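Skip to content

We use cookies to remember your language choice and to see which pages get read. You can accept them all or keep only the ones the site needs. Accept all / Only necessary

About Lumham

Lumham is a small evening and weekend cooking school for grown-ups who would like to eat better at home. We teach in one large kitchen above a bicycle shop, and we have been at it long enough that people who came to us for a first knife lesson now send us their kids when they leave for college. We love that!

The school was started by Liv Solheim and Tomomi Oshima, who met while working the same miserable lunch shift at a hotel and found out that they had both been teaching friends to cook on their days off. Liv had a group of neighbors who wanted to learn bread. Tomomi had her landlady, the landlady's sister, and a running list of people who had tasted her pickles and wanted in. They pooled the two lists, rented a church hall for a January weekend, and taught soup. It snowed, the oven in the hall turned out to have two working settings (off and extremely on), and everyone who had signed up came anyway.

We still open every year with soup.

What we teach

Most of our classes are about ordinary weekday food. We'd like you to be able to come home on a weeknight with half a cabbage, some eggs and the end of a jar of something, and feel fairly cheerful about it. So we spend a lot of time on onions. We spend a lot of time on salt – when to put it in, how to taste for it, and what to do when you've gone too far. We do beans from dry, rice on the stove, and a roast chicken that then has to become two more meals, which is the part of the class people write to us about months later.

The beginners' course is called First Pans and it runs for 6 weeks. You don't need to know anything to join. We have had people who had never turned on their own oven, and one man who was keeping sweaters in his. By the end you'll have cooked a couple dozen dishes, and you'll have cooked most of them without a recipe in front of you, because Tomomi takes the recipe sheets away in week four and gives them back when you go home. There is usually some grumbling. Then there is a lot of noise and a lot of tasting, and dinner gets made.

After First Pans, people go all over the place. The bread course is Liv's and it is slow on purpose: one dough, worked at again and again until you know by touch what it needs. The fermenting and pickling evenings are Tomomi's and they fill up fast (if you want a spot, please do get on the list early). We also run a class on cooking for one, which we're especially proud of. It began when a former student told us she had stopped cooking after her husband died, as every recipe she owned fed four. We sat down with her and rewrote her favorites for one plate, and she still comes by to argue with us about the lamb stew.

How a class goes

You come in, you hang up your coat, you get a cup of tea and a seat near the stove. We talk through the evening's food for a few minutes, and then you're on your feet. Everyone cooks. We don't do classes where you watch a chef for two hours and get a spoonful at the end. We cook in pairs, and we swap the pairs every week so that the confident people don't drift together in one corner and the nervous ones in another.

Our teachers walk around and taste. They'll ask you what you think before they tell you what they think, and this can feel a bit odd the first night. By the third week you'll be doing it to your family. When the food is ready we all sit down at the long table and eat it, the good batches and the scorched ones together, and we talk about what went on in each pan. Some of the best teaching of the evening happens over the scorched ones. Washing up is shared and quick, and whoever made the biggest mess picks the music.

We keep the groups small and we mean to keep them that way. Every so often a kind person with a spreadsheet explains to us that we could double the class size by adding a second row of stoves. We've thought about it, and we would rather be able to look into every pot.
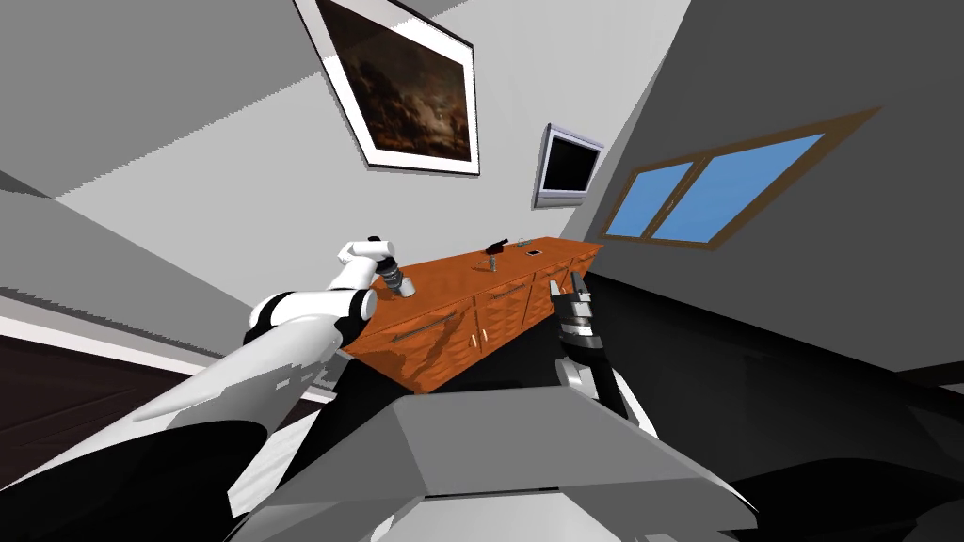

Do I have to bring my own knives and pans?

Everything you cook with is here when you arrive, including knives, boards, pans and aprons. If you have a knife at home that you like, or one that you hate, bring it in a sturdy cover on the second night and we'll show you how to sharpen it.

Where the food comes from

We buy most of our vegetables from Pretby, a family farm a short drive up the valley, and we plan the classes around what they have. This means that we sometimes change a menu on the day. If you signed up for green beans and got chard, we're sorry, and we hope you liked the chard! The farm sends us a note each week that says what is good, what is nearly good and what they would like somebody to please take off their hands, and that last line has led to some of our favorite dishes. The whole zucchini fritter business started there.

Flour comes from the Cellano mill. They grind in small lots, and the flour behaves a little differently from one sack to the next. For a bakery that might be a headache. For a school it's perfect, as the bread students find out early that the recipe can't tell you how much water the dough wants. You have to get your hands in.

For dried beans, lentils, paprika and a very good plum jam we go to Somogyi, the grocery on the corner. They've been patient with us for years. In the weeks before a bean class we more or less empty their back shelf, and they always hold back a bag for us of whatever is newest. Ask for the speckled ones if you go in.

Meat and fish show up in our classes now and then, and never as the only choice. There's always a full meal for people who don't eat them. Tell us about allergies when you book, and please tell us again when you come in. We won't be annoyed.

The teachers

Liv teaches bread, pastry and the Saturday baking mornings. She grew up in a house where the oven was on all winter and she is still a bit suspicious of any kitchen that's cool. She is the calm one. If you have dropped a tray of rolls on the floor, you want Liv nearby.

Tomomi teaches First Pans, the pickling evenings and most of the rice. She can hear when oil is ready from across the room, and she will teach you to hear it too – this sounds like a party trick and then one night you're in your own kitchen with your back to the stove and you notice you've turned around at just the right moment. She also writes our recipe sheets, and she is strict about them. A sheet has to fit on one side of paper. If it doesn't, the dish gets simpler or it gets cut.

We have a handful of guest teachers through the year as well, nearly all of them former students. We like it when someone who once couldn't boil an egg stands up and runs an evening on dumplings. They remember what was confusing, and they explain it better than we can.

The free places

From the start we've kept places in every course for people who couldn't otherwise come. There's no form to fill in and no proof to show. You write to us, you say you'd like one, and if there's room it's yours. Nobody else in the class knows who paid and who didn't. The money comes from our open suppers, where we put on a big shared dinner and charge what people can give. Last winter's supper brought in $900, and the spring one made $560 on a night of truly awful rain. We were thrilled with both.

We also have a lending shelf by the door. It started with a box of cookbooks Liv no longer had space for, and now there are pressure cookers, cake tins, a pasta roller and a sausage stuffer that goes out more than you'd think. Take what you need, write it in the notebook, bring it back clean.

Where we're going next

The thing we're most excited about is the school lunch project. For the past year we've been working with cooks from local schools, sharing recipes and trying them out at real size. Cooking for a table of friends and cooking for a lunch line are very different jobs, and we've had a lot to learn. Seasoning a huge pot of lentils is its own skill! The cooks have been generous with us, and a fair number of their tricks have made it into our weekday classes. Our goal for the coming school year is to help put 1,000 fresh lunches on trays using recipes we worked out together.

We would also like to get a proper herb bed going in the yard out back. We've tried twice. The mint did very well and everything else did not, so if you know your way around a shady yard with poor soil, come and talk to us. We'll feed you.

Visiting

You're welcome to come and look around before you book anything. The easiest time is just before an evening class, when someone is always in getting the onions out. Come up the outside stairs, past the bicycle racks, and knock loudly, as the extractor fan is older than the school and a good deal louder. There's a ground-floor entrance with an elevator through the bicycle shop, and they're happy to let you through during their hours. Outside those hours, call ahead and we'll come down and open it.

If you'd like a class for a group of friends or the people you work with, write and tell us what you all like to eat. We don't have set packages. We'll write back with a few ideas and a price, and then you can change your mind about the menu up to a week before.

Get our newsletter

One email a month with new classes, a recipe and whatever Pretby has too much of. Enter your email address. You can unsubscribe at any time.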